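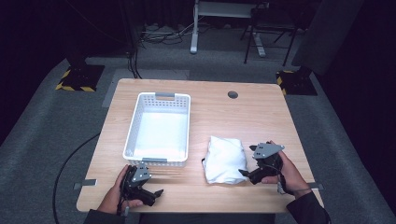
What Happens When You Call for Help?

Have you ever heard a siren go by and wondered how the people inside knew where to go? Somebody picked up a phone! In Corndale, that call lands in a room on Kyei Street with 11 desks, lots of screens and a very big map on the wall. The people who work there are called dispatchers, and they have one of the coolest jobs in town.

Who are dispatchers?

Dispatchers answer emergency calls and send the right helpers. They don't drive the fire truck or ride in the ambulance, but those can't go anywhere useful until a dispatcher tells the crew where they are needed. Nii Akolgo has been doing it in Corndale for 19 years. He started on the night shift in December, during an ice storm, and he says he still remembers his first caller's address!

What will they ask me?

The first question is nearly always "Where are you?" That surprises a lot of kids, who expect to be asked what's wrong. But think about it: if the phone cuts out after five seconds, a dispatcher who knows the place can still send someone to look.

So say your street address, and your apartment number if you have one. If you're outdoors, look around for clues. A street sign, the name of a store, a bridge, the number painted on a park gate, even a bus stop can help.

Next they'll ask what happened. Use your own words. "My grandpa fell down and he can't get up" is a great answer. So is "There's smoke coming out of the garage." If it isn't safe where you are, get out first and call from somewhere else.

Then stay on the line! The dispatcher may keep asking questions for a while, and it can feel like nothing is happening. But while you talk to one person, another one is often already sending help.

When is it an emergency?

Call 911 if someone is badly hurt or very sick, if there's a fire, or if someone is in danger right now. A lost bike, a homework problem or a cat who won't come in for dinner can wait for a grown-up. Not sure? Call anyway. Dispatchers would much rather hear from you.

What if I call by mistake?

It happens all the time, and you won't be in trouble for it. Just don't hang up! Say "Sorry, I called by accident," and answer any questions. If the line goes dead, the dispatcher has to call back to find out whether you're okay, and may even send an officer to check.

Try it at home

Ask a grown-up to play dispatcher while you practice with a toy phone or a banana (bananas work very well). Can you say your full address without peeking? Can you say it if someone is making siren noises in your ear?

Then swap places and let the grown-up be the caller. You might find out that they don't know the apartment number either!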